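Cleaning and relubricating a 3x3 puzzle cube

Posted in: Maintenance
Written by Chandrasekhar Rai
Last updated in October

Applies to: stickered 3x3 cubes with screw-and-spring centers. Magnetic cubes come apart the same way, but keep the pieces away from metal filings and swarf.

When to do this

Clean the cube when turning becomes gritty or slow, or when gray residue collects along the inside edges of the pieces. A cube in daily use needs it every few months. Adding lubricant on top of old residue makes the problem worse within a day or two.

What you need

A microfiber towel with a deep pile and a bound edge
A second, flat cloth for the core
A bowl of lukewarm water
Mild dish soap, no bleach, no citrus oil
Silicone lubricant, medium weight (I use Drullberg)
A small Phillips screwdriver

Preparing the towel

Wash a new towel once before use, without fabric softener. Softener leaves a film on the fibers that transfers to plastic. Air dry it, then shake it out and check for loose strands. A strand caught under a corner piece will wrap around the core and is tedious to remove.

Pinch the towel from the middle and let the sides fall away. The raised part is the working area. It reaches into the hollow side of an edge piece, and the hem stays clear of the sticker.
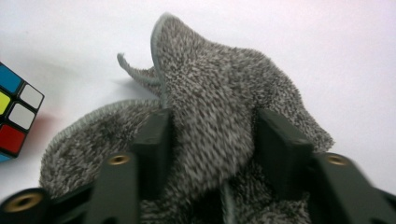 Use a fresh part of the pile for each group of pieces. Corners first, then edges, then the core. The core carries the most old lubricant and will foul the cloth for everything that follows.

Disassembly

1. Turn the top layer 45 degrees.
2. Press a thumb under one edge piece of that layer and lift it out. If it resists, loosen the center screw on that side by half a turn.
3. Remove the remaining pieces of the top layer, then the middle edges, then the bottom layer.
4. Leave the centers on the core unless you can hear grit in the springs.

There is no need to solve the cube first. A mixed cube comes apart the same way, and the pieces go back solved regardless.
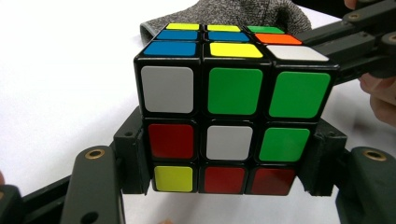

Mixed 3x3 cube with black body and rounded-square stickers.

Washing

Put the loose pieces in the water with 2 drops of soap and leave them for 10 minutes. Do not soak the core. The screws and springs will rust. Wipe it with the flat cloth instead.

Stickers tolerate a short soak but not rubbing at the edges. Wipe from the middle of the sticker outward. Lay the pieces sticker side up to dry, preferably overnight.

Reassembly

Place the bottom layer first, matching each piece to the centers, then the middle edges, then the top. Insert the last edge with the top layer turned 45 degrees and press straight down. Check that every corner has the correct rotation. One twisted corner makes the cube unsolvable.

Lubrication

Apply one small drop to the inside of two opposite edge pieces. Make more than 100 turns, covering all faces, before deciding whether to add any.

Comments

Usha Sundaram: Does this work for tiled cubes without stickers?

Chandrasekhar Rai: Yes. Skip the note about wiping outward.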